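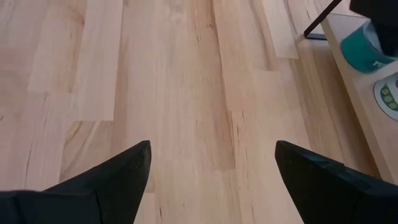
Floor in the Nadberg room, pale planks by the low wooden unit.

Minutes, February
Present: Urs Strebel (chair), Reiko Hoshino, Valentyna Lysenko
Apologies: Erhan Şimşekoğlu

1. Floor
Reiko has two quotes for sanding and resealing. Didenko asked 360 for the sealing alone – sanding would be extra. Breltden has not replied on dates. Valentyna would like the mixed tones left as they are, no stain. Agreed.

2. Furniture
Everything to be moved to the hall by 16:00 the day before work starts. Felt pads to go on all legs before anything comes back. Valentyna to buy a pack of 60.

3. Any other business
Door mat still on order. Urs to chase.

Meeting closed after some 15 minutes.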